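Home Stories Archive Submissions About

THE DATUM AT VIRNESS

by Setsuko Hamada
January

The benchmark at Virness was a brass bolt set in the north pier of the weir, and its elevation was recorded as 217 feet. Radonjić had used it for every survey of the river since he was hired. He did not think about it any more than he thought about the tripod.

In the spring he ran a line of levels from Dalano down to the weir and failed to close. The error was two inches. He checked the bubble, replaced the batteries in the lamp, and ran the line again in the other direction. The error was two inches.

He reported this to Burkell, who kept the books for the river district in a room above the pump house.

"Which end is wrong?" Burkell asked.

"The survey can't tell me that. It gives a difference between two points."

"Then pick one."

Radonjić explained that picking one had consequences. If Dalano had risen, the farms on the upper terrace were drier than their permits stated. If Virness had sunk, the weir was passing more water than anyone downstream had agreed to. Burkell wrote both sentences down and drew a line between them.

The original field books were in a steel cabinet, filed by reach. Radonjić read them in order. The surveyor before him had written small and used a hard pencil. Entry 56 recorded a sight to the bolt in heavy rain, followed by a correction, followed by the correction crossed out. The crossed-out figure was two inches lower than the accepted one.

He read the page until the light from the window was no longer enough. Then he lit the lamp and read it again.

"So it never moved," Burkell said.

"It's possible. He may have been right the first time and doubted himself."

"And everything since?"

"Everything since is consistent with the number he kept."

Burkell looked at the map on the wall. Each contour on it had been drawn from the bolt outward.

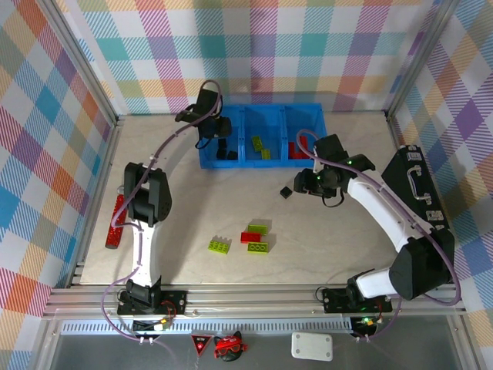
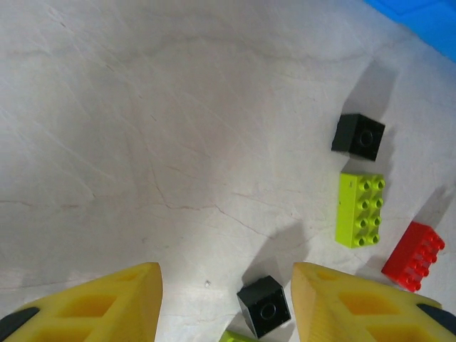 They went down to the weir at four in the afternoon with the level and the long rod. The river was low. Radonjić set up on the bank and Burkell, who had not held a rod before, stood on the pier in his office shoes.

"Hold it plumb," Radonjić called.

"It is plumb."

"It's leaning toward Dalano."

Burkell straightened it. Radonjić took the reading, wrote it down, and took it again. He wrote the second reading under the first. Then he turned to a clean page and, at the top, where the elevation of the benchmark was to be entered, he left the space blank.

"What did you get?" Burkell asked.

"Four point three one above the bolt."

"And the bolt?"

Radonjić closed the book and began to fold the tripod.

COMMENTS

ditchrider: My father did leveling for a canal company and this is how he talked at dinner. The rod leaning toward Dalano made me laugh.

Marl_and_Clay: Would a district that size really hang everything on a single mark? I'd expect a backup on the other pier. Enjoyed it anyway.

ditchrider: @Marl_and_Clay You'd be surprised. The backup is usually leveled from the first one.

pennywort: I wanted to know who got the water.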